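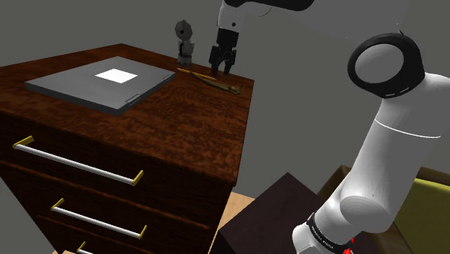
Section 6. Your first pick in the simulator

Okay, this is the part everybody in the club skips ahead to, so if you just landed here without doing Section 5, go back and get the arm to load by itself first. I mean it! I'll wait.

By now you should have Kornado installed on one of the club laptops and the Skerska scene pack unzipped into your own folder (not the shared one, please). The goal of this section is to get you from a scene that just sits there to an arm that picks up the pencil on the dresser and lets go of it again when you tell it to. Plan on one club meeting for this. Two if your laptop is one of the slow ones.

Before you start

Make sure you have:

- your own copy of the scene pack, in a folder with your name on it
- a mouse. You can do this on a trackpad, but you will be grumpy by step 4
- the joint sheet from Section 5, with your home pose written on it
- up to 22 minutes for the scene to build its lighting the very first time. After that it opens quickly

Loading the dresser scene

1. Open Kornado and choose Open Scene. Go to your own folder and pick the one called dresser_start. If you get a list with nothing in it, you are looking in the shared folder again.

2. Let it load all the way. The furniture comes in first, then the small objects, then the arm. Don't click anything until the arm shows up. I clicked early my first time and ended up with a laptop floating over the drawers, and I spent most of a meeting thinking I'd broken physics.

3. Press Play and watch the objects for a few seconds. They should settle onto the dresser top and stop. If something keeps jittering, press Reset Scene and then Play again.

Note: The starting positions get shuffled a little every time you reset, so your layout won't match your neighbor's. The laptop, the figurine, the pencil and the long brown thing will all be on top somewhere. (We have never agreed on what the brown thing is. In the object list it's prop_187 and that's what we call it out loud, too.)

Moving the arm over the pencil

4. Set the speed slider to Slow. Leave it there for the whole section.

5. Click the arm, then switch the control mode from Joint to Tip. In Tip mode you drag the gripper around and the software works out what the joints have to do. In Joint mode you move each joint yourself - good to know for later, miserable for picking up a pencil.

6. Drag the gripper until it hangs over the pencil, with the fingers pointing straight down. Stay a good hand's width above the dresser for now.

7. Orbit the camera and look from the side. Then look from the other side. From one angle the gripper can seem perfectly lined up when it's really well behind the thing you want, and prop_187 likes to land right next to the pencil, so you can be over the wrong object and not know it.

8. Turn the wrist until the fingers will close across the pencil, from its two long sides. If they close along its length they'll just push it away.

Caution: Don't lower the arm with the speed on Fast. The simulated dresser won't get hurt, but the same program runs on the real arm in Section 9, and the real table is a table. Get in the habit now.

Picking it up

9. Open the gripper to 2 on the width dial. Wider than that and a finger will bump the neighboring object on the way down.

10. Lower the tip with the down arrow key, one tap at a time. Stop when the fingertips are on either side of the pencil and just clear of the wood. If you see a red contact warning at the bottom of the window, you've gone too far. Tap up once.

11. Press Close. Wait for the grip light to turn green in the side panel.

12. Tap up until the pencil is clear of everything, then press Hold. Count to five. If it's still in the fingers, congratulations, that's a pick! Call somebody over to see it.

13. Lower it back down, press Open, and send the arm to its home pose from your joint sheet.

14. Save the run with your initials in the file name. Rodel Sison checks these before anyone moves on to Section 7, and he can't give you credit for a file called final_final_new.

When it doesn't work

The pencil shoots off across the dresser. You closed too high on it, or the fingers weren't square. Reset and go back to step 8. Everyone does this. Mine went behind the furniture.

The arm stops partway and won't go lower. It has run into a joint limit. Switch to Joint mode, look for the number in orange, back that joint off a little, then return to Tip mode.

The gripper closes but the grip light stays gray. There's nothing between the fingers. Orbit the camera (see step 7, I told you).

The whole thing slows to a crawl. Turn shadows off under View. If you're on the laptop labeled Cronin, turn off reflections too, and close the browser.

The arm is gone. You have probably zoomed inside of it. Press the F key to jump back to the default view.

One more thing about the Flavis plug-in. Some of you have found it in the menu already, and yes, it will plan the whole pick for you with a single button. Leave it off until you've done three picks by hand. We use it a lot starting in Section 8, and when it plans something weird you'll want to know what a decent approach looks like so you can hit Stop in time.

Last updated September 12, 2024. If a step doesn't match what's on your screen, write it on the sticky note inside the binder and I'll fix it.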